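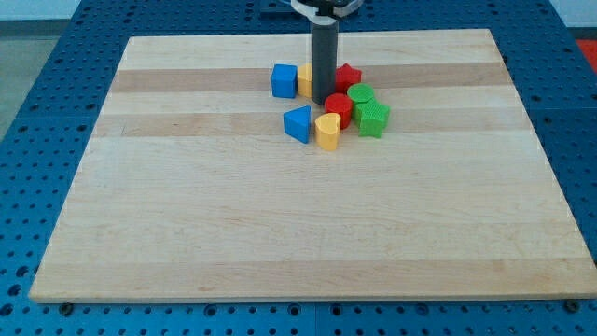

나무판 위에 모아 둔 알록달록한 플라스틱 블록

# 압수된 물건, 일부만 돌려준다는 합의서에 서명해도 되나요?

Lelville에서 작은 중고 교구 판매를 합니다. 3월에 창고를 같이 쓰던 업체(Hakico)가 조사를 받으면서 제 물건까지 같이 압수됐습니다. 저는 참고인으로 한 번 불려 간 게 전부고 피의자로 입건된 적은 없습니다.

그런데 지난 월요일에 전화가 와서, 압수 목록에 있는 상자 12개 중 8개는 바로 돌려줄 테니 나머지는 소유권 포기서를 쓰라고 합니다. 안 쓰면 "언제 끝날지 모른다"고 하네요. 제 물건인데 왜 포기를 해야 하는지 모르겠고, 이 제안이 호의라는 말도 솔직히 안 믿깁니다. 영수증은 절반 정도만 남아 있습니다. 비슷한 일 겪어 보신 분 계신가요?

---

**답변 1** (채택됨)

서명부터 하지 마세요. 포기서는 한번 내면 되돌리기가 아주 어렵습니다. 나중에 "압박을 받아서 썼다"고 해도 그걸 입증하는 건 질문자님 몫이 됩니다.

전화로 들은 말은 근거로 삼기 어려우니 서면으로 옮기시는 게 먼저입니다.

- 압수목록 교부서를 아직 못 받았으면 교부를 요청하세요. 받았으면 영장 번호와 품목을 하나씩 대조하세요.
- 환부 또는 가환부 청구서를 내세요. 소유자도 청구할 수 있고, 피의자가 아니어도 됩니다.
- 수사기관이 거부하면 법원에 판단을 구하는 절차가 있습니다. 거부 통지를 받은 날짜를 꼭 적어 두시고요.

영수증이 절반뿐이라는 건 생각만큼 치명적이지 않습니다. 계좌 이체 내역, 택배 송장, 판매 글 캡처, 창고 임대차 계약서도 소유를 보여 주는 자료가 됩니다. 다만 Hakico 쪽 물건과 섞여 보관됐다면 그 부분에서 다툼이 생길 수 있습니다. 제가 제일 걱정하는 건 이쪽입니다.

"안 쓰면 오래 걸린다"는 말은 사실일 수도 있습니다. 그렇다고 포기할 법적 의무가 생기는 건 아닙니다. 변호사 상담 한 번은 받고 결정하세요. 무료 법률상담도 있습니다.

> 댓글(질문자): 목록은 받았는데 4개 상자는 "교구류 일체"라고만 적혀 있습니다. 이래도 되는 건가요?
>
> 댓글(답변자): 그렇게 뭉뚱그려 적은 건 따져 볼 만합니다. 청구서에 내용물을 최대한 구체적으로 적고, 목록 사본을 붙이세요.

---

**답변 2**

저라면 그냥 씁니다. Tlapale에서 가게 할 때 비슷한 일로 3개월을 끌었는데 돌려받은 물건값보다 왔다 갔다 한 비용이 더 나왔어요. 원칙은 윗분 말씀이 맞겠지만 장사하는 사람은 시간도 돈입니다. 남은 상자가 얼마짜리인지부터 계산해 보세요.

> 댓글: 포기서 문구에 따라 "범죄와 관련된 물건임을 인정한다"는 식의 문장이 들어가기도 합니다. 금액만 보고 정할 일은 아닌 것 같은데요.

---

**답변 3**

Gumitz라는 서류 대행 사이트에 맡기면 2,000건 넘게 처리했다고 하니까 한번 알아보세요. 저는 안 써 봤습니다.

> 댓글: 그 건수는 누가 확인한 건가요? 변호사 아닌 곳이 돈 받고 이런 사건을 대리하면 그것부터 문제가 될 수 있습니다.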